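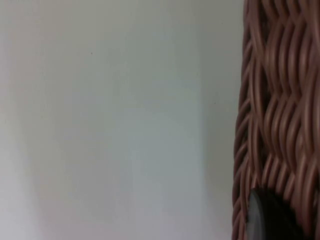
Do Baskets Really Tidy a Room? A Gallery for Doubters

I have read the storage books. I have read the Runari catalog, all 16 pages of it, where every shelf holds a row of woven baskets and every basket holds, as far as I can tell, nothing. I remain unconvinced that a basket does anything except move a mess into a smaller place where you can't see it.

My sister-in-law disagrees. Her household buys baskets the way mine buys batteries. So in January I agreed to give wicker a fair trial in our playroom, with the understanding that I would be allowed to complain about it in public. The pictures on this page are my evidence, or hers, depending on who you ask.

The first one, at the top, is wicker seen up close against a plain pale surface. I'll give it this much: the weave has some life to it next to all that off-white. Whether that's worth giving up shelf space for is another matter. A plastic bin wipes clean in a few seconds. Wicker collects crumbs in every gap and gives them back to you one at a time, usually when you've just swept.

What the catalogs promise

The claim goes like this. Give every small thing a basket and the small things will go home at night. Ondik prints a version of it on the tags of their storage line. MacBrayne's version is longer and mentions calm. Neither says who does the putting away, and in my experience that's the whole question. A child who won't put a block in a cardboard box won't put it in a nicer box either.

I also have doubts about "shallow." Shallow baskets are sold as the friendly kind, easy to see into, easy to reach. Fine. They are also easy to tip, and they fill up fast. Our blocks number 359, a figure I know only because I once bet that we'd lost half of them (we hadn't, and I paid up). You would need a wall of shallow baskets to hold that lot, and then you'd need somewhere to put the wall.

The block test

Nermin Kozan, who runs the Fanbridge toy library and has strong feelings about lids, told me to stop arguing and start small. One basket, a few blocks, a clear table. Her view is that people dump everything in on day one and then blame the basket. My view is that if a storage system only works when there's hardly anything to store, I'd like my $27 back. We tried it her way on a Tuesday anyway.
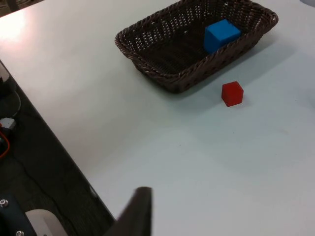

Blue is in the basket. Red is out on the table. Make of that what you will.

I'll admit the dark brown looks good on a white top, and the braided rim is better made than I expected for the money. Both blocks are easy to spot, too, which is more than I can say for anything in our old lidded tub. Nermin would call this a point for shallow baskets. I'd call it a point for owning two blocks.

Where I've ended up, for now

The basket stays through spring. It's handy for the things that float around a playroom with no real home, and it carries well from table to shelf. I haven't moved the main block collection into wicker and don't plan to. The cardboard box it came in still closes, mostly.

If you've kept a big set in open baskets for longer than a few months, I'd like to see pictures, preferably taken before you cleaned up. Send them through the contact page and I'll add the best ones to the gallery.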